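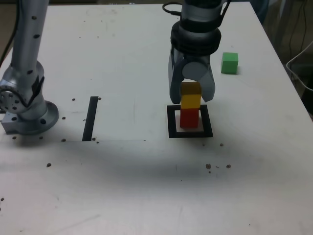
From: Maham Awan
Date: February 6, 2022
Subject: Re: [members] Open day at Drasolov, was it worth the drive?

Mehwish Kakakhel wrote:
> Did anyone make it to the Drasolov open day? I had a kid with an
> ear infection and missed it. Mostly I want to know if the arms did
> anything live or if it was all slides again, like in October. Also
> is Jotbridge still pretending the scheduler is finished?

Hi Mehwish,

I went. Live arms, very few slides, and the coffee was the same coffee.

The block stacking was the main event and it drew a bigger crowd than the talk on safety ratings, which says something about us as a membership. Two arms are mounted at the one white table, but the stacking I watched was a single arm's job. It gets cubes and a black square, and the cubes are supposed to end up in a pile inside the square. Red on the bottom, yellow on that, then a darker yellow one. I spent a while wondering who picks two yellows for a vision demo, and then a man next to me asked it out loud and was told it was "deliberate." He wrote that down.

There's a green cube too. I asked when green gets its turn and got a long answer about task planning that did not contain a time.

It is slow. You will be tempted to reach in and do it yourself, and there is a sign about that. But I watched it let go of a block on top of two others without knocking anything over, and the whole room made the noise people make at a golf tournament. I made it too. I'm not proud.

They said the controller had been through 1,887 practice stacks before the doors opened. I asked how many fell down and was directed to the poster. The poster has a bar chart with no numbers on the side. If anyone got a straight answer, please share it with the list.

As for Jotbridge: the scheduler is "feature complete," and they showed it on a laptop facing away from us. Trutanero had the next table and were giving out tape measures, so I now own two.

Arain's talk was the good one — plain, short, mostly about recalibrating after somebody bumps the table. He says to redo it every time, even if you think you only brushed it. We have been doing it when we remember. I'd like to bring that up at our next meeting, along with who keeps leaning on ours.

Parking was $9 and the lot is a hike from the door. Go next time anyway. I can drive if you don't mind leaving early and listening to my radio.

Hope the ear is better.

Maham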